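**Progress report to the Kirnach fund: gripper comparison on the tableware bench**
26 July 2019

We're well into the comparison now, and it's been a really good stretch of work! The bench is set with cups, saucers, plates, bowls and spoons on the checked cloth, and we've been putting the Filtetti fingers and the Drerkden fingers through the same pick and place jobs.

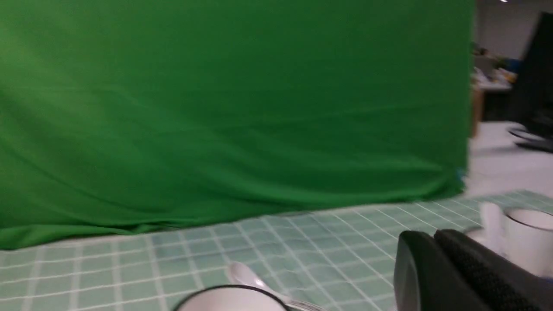
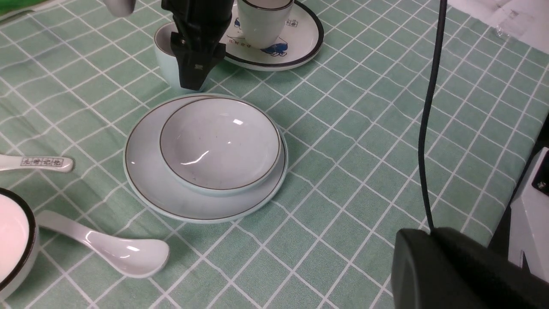
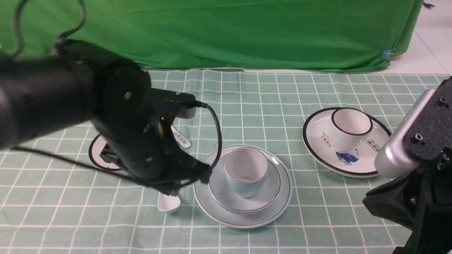
*Tableware bench with the green grid cloth. First two from a wrist camera, last one from the head camera.*

**Where we are**

We planned 2,000 grasp attempts over the whole project and more than 600 are logged. Setting up in March took longer than we'd hoped (cable routing, mainly, and a lot of fiddling with exposure on shiny glaze), but the pace has picked up nicely and we still expect to finish inside the budget.

**What we're learning**

Cups are going well with both finger types. The Drerkden pads hold a rim with less squeeze, and we like that very much on thin cups. The Filtetti fingers are slimmer and get in between a cup and whatever is standing next to it, so they win whenever the table is crowded.

Spoons are the hard part. A spoon lying flat gives the fingers almost nothing to get under, and both sets slide off the handle more often than we want. Coming in at a steeper wrist angle has helped a lot – our best week so far came right after that change.

The wrist views have been a pleasure to work with. Close to the object they show the rim clearly when the arm hides it from the head camera. Glare inside glossy bowls still confuses the edge finder at times.

**Controller**

We moved to the Sánchez controller for the last 3 sessions. Motion is smoother near contact, and the operators noticed it right away. It drops a command now and then on long runs, and we're still chasing that.

**Next**

- Finish the spoon trials with both finger types
- Try 4 pad thicknesses on saucers
- Rerun the early cup trials on the new controller so the numbers can be compared fairly

No change to the spending plan. The spare pads have been ordered and come out of the parts line.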